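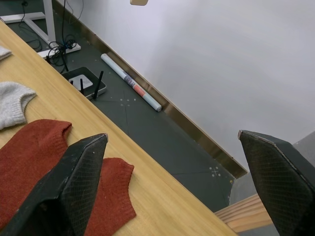 When should a garment-handling cell be cleared for unattended recording? When the written pre-session check has been completed at that cell, by the person who will answer for the session, and every open item on it has been closed or recorded as accepted.

4. Workplace Rules for Garment Manipulation Cells

4.1 Scope

This section sets out the rules applied at the Suvholm and Parnton sites during the collection of manipulation data on knitted clothing. The rules cover the tabletop, the floor within reach of the cell, the gripper fingers and the wrist-mounted camera. They do not replace the safety assessment of the arm itself, which each site carried out before the study began and which is reported separately.

The version described is the Plilasach procedure in the form adopted on 28/08/2020. Earlier drafts treated housekeeping as a matter for local judgment. The two sites read this freedom differently, and recordings from one could not always be compared with recordings from the other.

4.2 Table and Garments

Only garments listed on the session sheet may be on the table. Where two garments are listed, both may be left on the work surface together, and the sheet must name the one to be handled first. Garments of different colors are preferred in such sessions – annotators working from the wrist view alone made fewer errors in assigning a grasp to the correct item.

Figure 4 shows the wrist view at a cell with a rust-red knitted sweater spread flat and a light gray knitted garment next to it on the table. The ribbed edges of both garments are in view. The procedure names ribbed edges as reference features for knitwear, and an annotator who cannot find one should mark the recording for review. Printed or woven labels are not used as reference features at either site.

4.3 Floor and Cables

The floor beside a table is often the weakest part of an otherwise orderly cell. The procedure divides items on the floor into three classes. Class A items are part of the cell and have a fixed place. Class B items serve the room, such as network equipment, and may stay if their position is entered on the cell plan. Class C items are everything else and must be removed before the session.

In Figure 4, a black router with three antennas stands on the floor close to the table edge, a rolled poster or paper tube lies against the wall, and black cables lie in a tangle over the foot of a white metal stand. Under the procedure the router falls in Class B and the roll in Class C. Cables take the class of the equipment they serve, but loose cable of any class must be gathered and tied. A loop that a foot or a stand can catch is entered as an open item, even where the cable is outside the reach of the arm.

Reviewers should not assume that the wrist view shows the whole floor. The floor check is made on foot, and the image serves only as a supporting record.

4.4 Gripper Fingers

Finger faces with a crosshatch texture, as fitted at the cell in Figure 4, are to be inspected before each session for scuffs, worn edges and adhering specks. Scuffs and light edge wear are recorded and do not stop work. Specks are recorded and wiped away. Fingers are replaced as a pair after 3,000 grasps, or sooner if the texture can no longer be felt with a fingertip. Mixed pairs are not permitted, and a new pair requires a fresh set of calibration recordings.

4.5 Application and Findings

The procedure was applied to 1,529 sessions across both sites. Review by Vidmar, which took no part in the recording, returned 88 sessions for correction. Most returns concerned the floor record, chiefly cell plans that had not been updated after network equipment was moved. Returns on the condition of the fingers were rare.

Operators at Parnton reported that the check was easier to complete when the table and the floor were listed on separate pages. Suvholm kept a single page and saw no need to change. Both layouts are accepted, provided that the order of the items is kept the same.

Completed sheets are held for 30 days at the cell and then moved to the site archive. Where a sheet is missing, the session is withheld from release until the check can be confirmed from other records – a wrist image alone is not enough for this purpose.

Figure 4. Wrist camera view of a garment handling cell, showing the gripper fingers, two knitted garments on the table, and part of the floor subject to the check in Section 4.3.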